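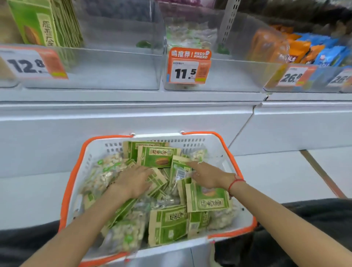
**Figure 3.** Packaged nuts and seeds in a shopping basket beside a store shelf.

### 4.2 Package format and household storage of nuts and seeds

The second part of the study dealt with what happens to nuts and seeds after purchase. Households in the Hillasia district were asked to keep a written record of each package opened during September, with the date of opening, the place of storage, and the date on which the contents were finished or thrown away. Products sold from open bins were recorded on a separate form and are treated in Section 4.4.

Small pouches and larger clear bags followed different paths through the home. Pouches were usually finished within a day or two of opening and seldom reached a cupboard. Clear bags stayed in use much longer, and many were closed only by folding the top over. Where a household moved the contents to a jar, the label was in most cases discarded at the same time, so that the best-before date was no longer available to the people eating the product. This practice was more common in Vasa than in Gruvolham, where kitchens tend to be smaller and food is more often left in its original wrapping.

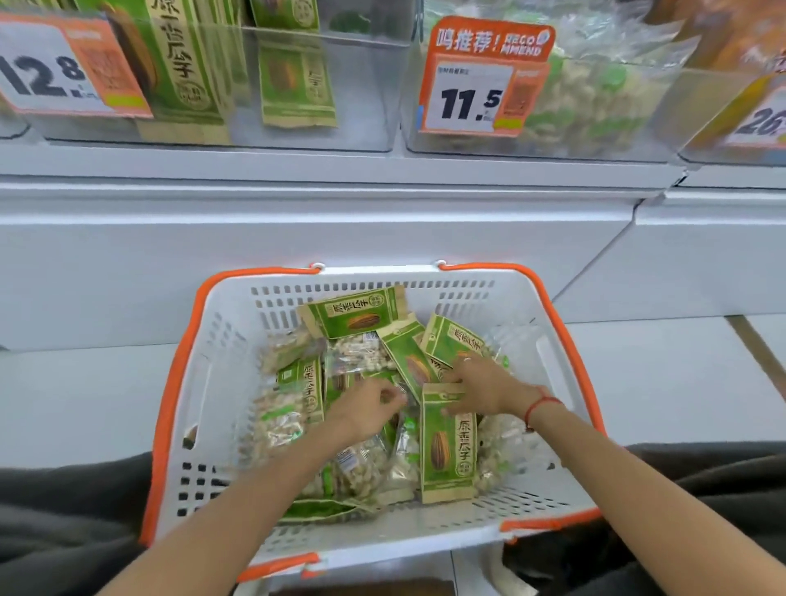

The difference matters for the estimate of waste. Nuts have a high fat content and turn rancid with exposure to air, light, and warmth, but the change is gradual and respondents did not agree on when a product should be rejected. Some relied on taste alone. Others threw away any bag that had been open longer than they could remember, whatever its condition. Records from 19 households gave a reason for disposal in enough detail to be coded, and in eight of these the reason was uncertainty about age. Spoilage noticed by smell or taste came second.

Package weight was entered in grams as printed. Entries were grouped into three classes: up to 100 grams, over 100 and up to 1000 grams, and above 1000 grams. The largest class was rare and came almost entirely from households that baked regularly. It is reported in the tables but left out of the comparison between the two towns.

Two limits of the method should be noted. Snacks eaten outside the home were not recorded, which probably lowers the figures for the smallest class. In addition, the Phillips storage form used in the first week had no field for refrigeration. The field was added from the second week onward, and earlier entries were coded as "not stated." Section 4.3 considers refrigerated storage on the basis of the later entries only.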